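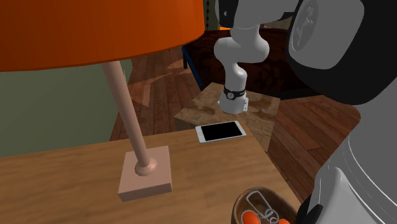 *Orange shade and square-based lamp on a wood tabletop, with a white phone to the right.*

Visit notes, Todach lighting works, Nornitz, February

The tour started at the metal shop, where flat blanks are rolled into shade cones and seam-welded. Annag Dow, who runs the line, put output at 716 shades per shift. Changeover between cone angles takes two operators and most of a coffee break.

Powder coating is next door. The oven was down for a burner change, so we saw the racks and the extraction plant only. Rejects go back to Garkon for stripping — last year that came to 1,215 pieces, mostly pinholes near the rim.

Final test covers earth continuity, insulation and a tilt check on the base. The Villca tilt table is new and replaces a hand-set wedge. Test sheets are kept on paper, filed by batch.

Parking is at the north gate. Bring closed shoes.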